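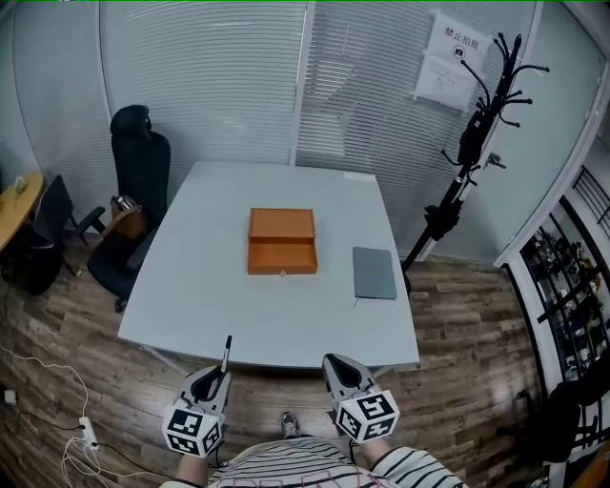

Can the software tell a drawer that is open from a drawer that is only open enough? One of the reviewers at Budholm wrote that in the margin of our February report, and it has been stuck to my monitor ever since. They went on to say that they'd rather fund one honest answer to it than another demo video, and fair enough!

4 min read

Ultport progress report, second period
16 May 2020

So let me start there, because it ate most of the period. The short answer is "sometimes." In February our perception code gave the planner a yes or a no for every drawer. Now it gives a distance, measured along the slide, plus a number saying how much it trusts that distance. The planner (Khoo, for anyone reading these reports for the first time) takes both and decides whether there is room to reach in or whether it should pull a bit more first. When the trust number is low it asks for a second look from the other wrist, and only then picks a move.

I thought that would be a week of work. It was not a week of work. Khoo had the yes/no baked into places I'd forgotten writing, including the recovery code, where a drawer that was "not open" got treated as a drawer nobody had touched yet. You can imagine what happened with a half-open one. The planner would cheerfully start the whole pull again from the closed position and close its fingers on air. That's fixed, and there's a test for it now, so I can't quietly break it again.

Tracking is the part I'm happiest with. Each demonstration with the hand-held grippers gives us two streams of poses from the markers, and the old code solved each stream separately, then glued them together afterward. Whenever one hand passed in front of the other, a marker would drop out for a moment and the path would jump. The new version solves both hands together and fills in short gaps from the wrist cameras. We reran everything we'd recorded through it and came out with 817 usable demonstrations. The ones that still fail mostly fail at the same moment, right when the pull begins, and I think I know why – more on that under problems. 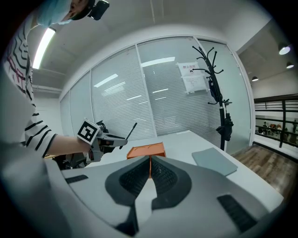

The controller now runs its force estimate at 15 updates a second, up from 4. I know that still sounds slow to people who do control for a living, but it's the estimate that runs at that rate, with the inner loop going along much faster underneath. What it buys us is a gentler stop. With the old rate the fingers could keep squeezing well past contact before anybody upstream heard of it. Now Khoo gets the news early enough to change its mind in the middle of a grasp, and it does, which was a strange thing to see in the logs the first time.

Tooling next. Molla, our replay viewer, has gone from a script I was a little ashamed of to something the whole group opens every morning. You pick a demonstration, scrub through it, and see the hand paths, the planner's guesses and the trust number on one timeline. If something looks off you flag it on the spot and the flag goes straight into the training list. Before that we had flags in a spreadsheet, and two versions of the spreadsheet, and I'll leave it at that.

Problems, then. The big one is clock drift between the wrist cameras and the head camera. It's small, but a pull starts suddenly, and even a small offset puts the first bit of motion in the wrong place. I've tried correcting it after the fact and the results are so-so. The next thing I want to try is a shared sync signal at the start and end of each take, with the drift in between worked out from those two points. If that doesn't do it we'll need hardware triggering, and I'd come back to you about moving some money over from the travel line.

The other one is my own doing. I promised a written interface for Khoo so other groups could plug in their own perception code, and what exists is a page of notes and 26 open questions. Some of those are tiny (units, mostly). A few are real design choices, like what the planner should do when it gets a distance with no trust number at all. I'd like to settle those with the people who would be using it, and I've asked for time at the next partner call.

For the coming period: the sync work first, then the interface, then lids. Lids are drawers with a hinge, as far as the planner is concerned, and I expect to regret writing that sentence.

Spending is on plan and the table went in separately.

Comments

Glad to see the trust number made it in. Does it get logged when the planner ignores it? That would be the first thing I'd want to look at.

Yes, logged both ways. In Molla it's the lower of the two lines, and you can filter on it.

We have the same drift problem with a different camera setup. Sync at both ends helped, but long takes were still bad. Try splitting them up.

Please send the notes for the interface even if they're rough, we can work from a rough page.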